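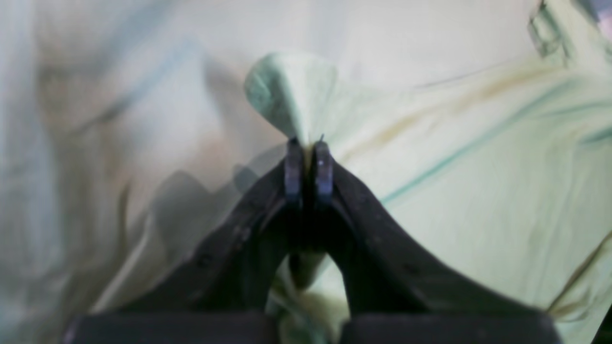
Vol. 31, No. 2 – Page 7

Condus to move linen sorting to Butadholm site

Commercial laundry operator Condus will shift all of its hospital linen sorting to Butadholm in February, closing the smaller line at its Raju depot. The company gave notice of the change to its health sector customers on Tuesday.

The Butadholm plant currently handles 1,540 kilograms of flatwork an hour across two tunnel washers. A third washer has been installed and is waiting on a final pressure test. Sheets, gowns and theatre drapes will be sorted by colour and fibre content before washing, with polyester-cotton blends kept apart from full cotton because the two need different drying times.

Operations manager Aoife Hanrahan said the Raju line had been limited by its water supply and by the age of its ironers.

"The rollers there were due for replacement and the building could not take a longer unit," she said. "Moving the volume was cheaper than refitting."

The Butadholm site recovers heat from its rinse water and passes it to the incoming cold feed. Condus said the same system would be extended to the third washer, along with a lint filter rated to 200 microns. Waste water will continue to go to the municipal sewer under the existing trade waste agreement.

Deliveries to 677 wards and clinics will be rerouted. Most will keep their present collection times, but sites north of the Raju depot will move to an early run, with trucks leaving at 4:30 a.m. Soiled linen will travel in closed cages, colour-tagged by customer.

Tracking software for the cages is supplied by Codenero and is already in use at Butadholm. Customers on paper dockets will be changed over before the Raju line stops.

The Raju building will be kept as a storage and transfer point. Condus said staff on the sorting line had been offered places at Butadholm or on the delivery fleet – the lease on the Raju site has over a year to run.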